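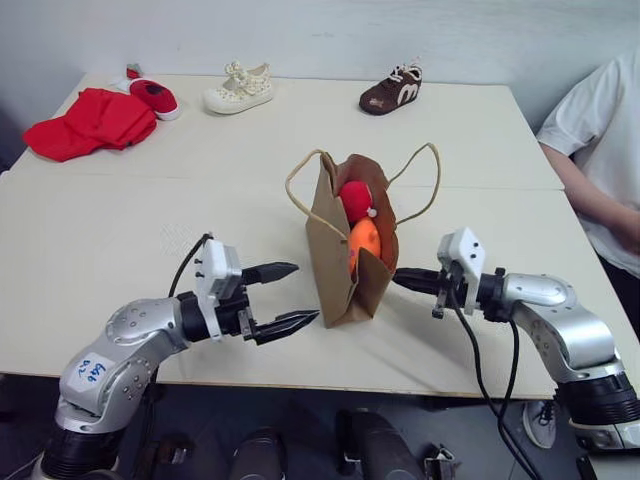
How to Write a Back-Cover Blurb for Your Thriller

I wrote the blurb for my first novel in one evening and then rewrote it for most of a winter, so please learn from me and don't leave it until the night before you upload! The book was called Himetberg, it was a missing-person story set in a ski town, and my first blurb gave away who did it. I didn't notice. My friend Jytte Fogh noticed in the first paragraph.

So this is how I do it now.

Step 1: Write down the first bad thing

Open a blank page and type one sentence saying what goes wrong for your main character in the opening chapters. Mine was "Ida Skov gets a phone call from the sister she buried in December." That's it, no backstory, no weather. If your sentence has the word "when" in it three times, you're probably summarizing the plot, so go back and find the moment where the trouble starts.

Step 2: Say who it happens to

You get a few words. A job and a problem will usually do it (a night-shift nurse who's stopped sleeping, a retired cop with a house he can't sell). Stick to two names in the whole blurb. I once had five, plus a dog, and readers told me they felt like they were being introduced to people at a wedding.

Step 3: Decide where you'll stop

This is the step I skipped. Pick a page in your book and don't mention anything that happens after it. Himetberg was 471 pages in paperback and I stopped at the end of chapter six, which felt much too early — I was sure I was hiding all the good stuff. But a reader standing in a store doesn't know about the good stuff yet, and they'd like to get to it on their own.

Step 4: Put the pressure on

Now add what your character stands to lose and what's closing in on her. A deadline helps if you have one. Try to be specific here, because "she must face her darkest fears" could be stuck on the back of any book in the store. "The ferry leaves at noon and her son is already on it" could only be yours.

Step 5: Cut it down

My draft for the second book, Dotcombe, came out at 1313 characters with spaces. The version I used was 564. Most of what went was adjectives, and then a whole paragraph about the history of the village that I was very fond of (I saved it in a file and have never opened it since). Read what's left out loud. Anywhere you run out of breath, put a period.

Step 6: Fix the last line

Lots of thriller blurbs end on a question, and that's fine, but make it one where the reader can't guess the answer. "Will she find the truth in time?" Well, yes, she will. I like to end on a flat statement that sounds a little wrong. For Dotcombe it was "Everyone in the village remembers her. She has never been there before."

Step 7: Try it on somebody who hasn't read the book

Hand it over, keep your mouth shut, and ask them what they think the story is about. Abelardo Yupanqui from my writing group read my third one and told me it sounded like a nice romance with a lighthouse in it. There are two murders before the lighthouse! Back to step 4 I went.

If you're selling online, check how it looks on a phone too. The store page may show only the first couple of lines before the "read more" link, so your bad thing from step 1 needs to be sitting right up there, ahead of any quotes or awards.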